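News > Product Notes > Kitchen Handling

Urkora two-finger kit: first look

Bultstead has opened orders for the Urkora, a gripper and wrist kit sold as an add-on for existing arms. We have had a unit on loan since August and used it mostly for dish handling at the sink. The kit weighs little enough that our arm needed no retuning, but the mounting instructions are thin - expect to spend an afternoon on the first fit.

Plates are the hard case. The Urkora takes them by the rim and holds them upright, and the grip force can be set in eight steps. We settled on step four for tableware. Over 84 trial picks we logged four drops, all of them at the lowest setting. 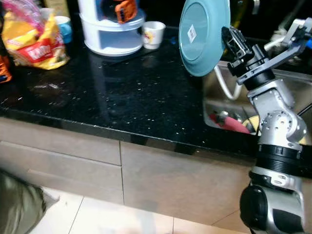 Does the kit need its own controller?
The finger drive runs from the tool port on most arms, and Bultstead sells an adapter made by Qaisi for the rest.

Győző Balogh, who wrote the driver, recommends updating the firmware before calibration. Finger pads are a wear item and ship in pairs. The longer Altetti fingers fit the same mount but have to be ordered separately, and stock is short until spring.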